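# The great container sort, part two

So the drawer is gone! Well, the drawer is still there, but it has dish towels in it now, and every food container we own lives in a wire basket. I've been wanting to do this since April and I can't believe I waited so long.

If you read the last post you'll remember the avalanche problem. I'd open the drawer under the counter, a stack of tubs would shift, and then it wouldn't close again until I'd taken half of them out. I had lids from containers I haven't owned since the apartment on Honton Street. I had 18 lids with no bottoms. Eighteen!

The new rule is that a container gets put away with its lid snapped on. I fought this one for ages (it takes up so much more room, everybody says to nest them) but I love it. You grab one thing and you're done. And when the basket is full, that's it, no more containers.

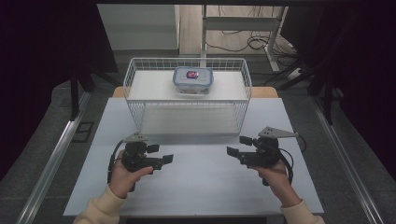
I'm completely sold on wire for this. I tried a fabric bin first and couldn't see a thing in it, plus it sagged in the middle and collected crumbs. With wire you can spot what you want from across the kitchen, and cleaning it is just a rinse in the sink and a shake. Clear containers help too. I've been slowly moving over to the clear kind with snap lids, and I leave the stickers on until they peel by themselves, which I know drives some people up the wall.

Size was the part I got wrong the first time. Measure your biggest container with the lid on and the clips closed, then add a little, or you'll be wedging it in at an angle like I was. My first basket went to the bathroom, where it holds washcloths and is having a lovely life.

Next up is the spice shelf, and oh boy. I found 20 jars in there and three of them were paprika. I'm already eyeing smaller baskets for the packets, and I'd like to do the tea at the same time if I can find somewhere to put it all while I wipe the shelf down.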